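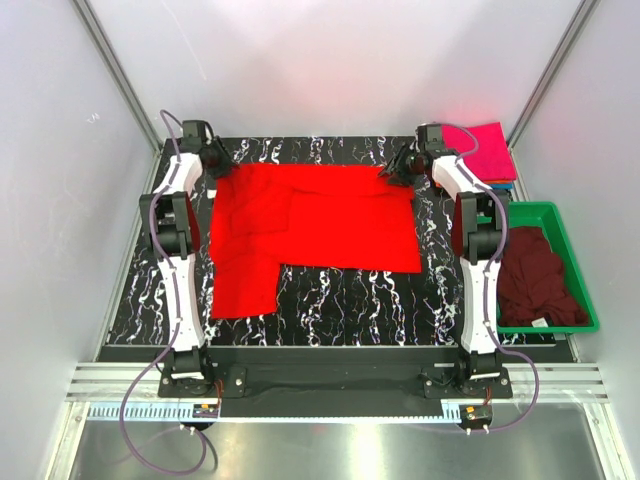
Linen Service FAQ: Cloth Napkins and Table Covers
By Josiane Masson
April 24, 2026

Search the help pages Go

This page covers the Monport rental program for cloth napkins, runners and table covers. Questions on billing and contracts are on a separate page.

What fabrics do you stock?
Cotton, a cotton and polyester blend, and spun polyester. Cotton absorbs best and wrinkles most. Spun polyester holds color longest and absorbs least. The blend sits between the two and is what most restaurants order. Linen is available on special order only, under the Zabala line.

Which size do I need for my tables?
Measure the tabletop, then add twice the drop you want on each side. A drop of eight to ten inches suits daily dining. Banquet tables usually call for a drop to the floor. Send us the tabletop size and the table height and we will work out the cover size. Do not send the size of your old covers, as they may have shrunk.

Is there a minimum order?
The minimum is 37 pieces per delivery, any mix of sizes and colors. Napkins are bundled, so the actual count may be rounded up to the next full bundle. Runners are counted one by one.

What is the largest order you can fill on short notice?
We hold 900 napkins in white and 800 in ivory for rush orders. Other colors depend on what is on the shelf that day. Call the Cenum depot before you promise a color to a client.

Why do napkins in the same color look different from each other?
Dye lots vary, and older pieces have been through more washes. We sort by shade before packing, but the match is made under depot lighting and small differences can show in daylight. If a single table must match, write "one lot" on the order form. One-lot orders need two extra working days.

How should I store clean linens?
Flat, on a closed shelf, away from floor drains and heating pipes. Leave the wrap on until the day of use. Polyester can be stacked high without harm. Cotton at the bottom of a tall stack will take a hard crease that a quick pass with a steamer does not remove.
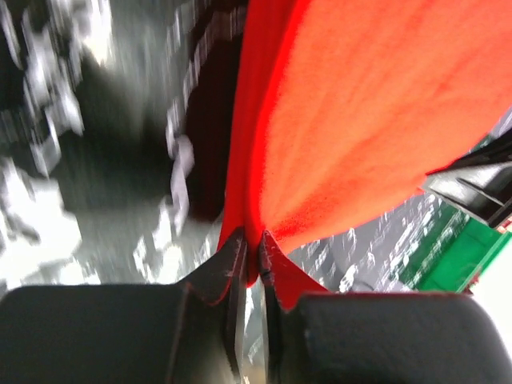 How do I return used linens?
Shake out crumbs and silverware, then put the pieces in the mesh bags we supply. Keep napkins and table covers in separate bags. Tie each bag at the neck and leave it at the agreed pickup point before the driver's first window. Do not use plastic trash bags - damp cloth held in plastic can mildew overnight, and mildewed pieces are charged at replacement cost.

Can I wash a few pieces myself if I run short?
You can, but only in an emergency. Use warm water, a plain detergent and no fabric softener. Softener coats the fiber and cuts absorbency, and it takes several plant washes to strip it out. Never use chlorine bleach on a colored piece. Mark any bag that holds pieces you have washed.

What counts as normal wear?
Light fading, slight pilling and loose hem threads are normal and are not charged. Burns, cuts, candle wax, ink and rust are charged as damage. Food and wine stains are normal if the piece comes back within one week of use. After that the stain may have set, and the piece is inspected before a charge is made.

What do I do about candle wax?
Let it harden and lift off what comes away easily with a dull edge. Do not iron it through paper. Heat drives the dye in colored candles into the cloth. Put the piece in a separate bag with a wax tag.

The delivery count does not match the slip. Who do I contact?
Report it to Fabrice Bouvier at the Cenum depot by the end of the next working day. Give the slip number, the item code and the count. Claims made after that are reviewed by Lucienne Mallet and may take up to two weeks.

Can I change color partway through a contract?
One change per contract year is free. The new color starts with the next full delivery. Old stock must come back first - we do not run two colors on one account unless both are on the contract.

Was this page helpful?
Shares: 2
Comments: 0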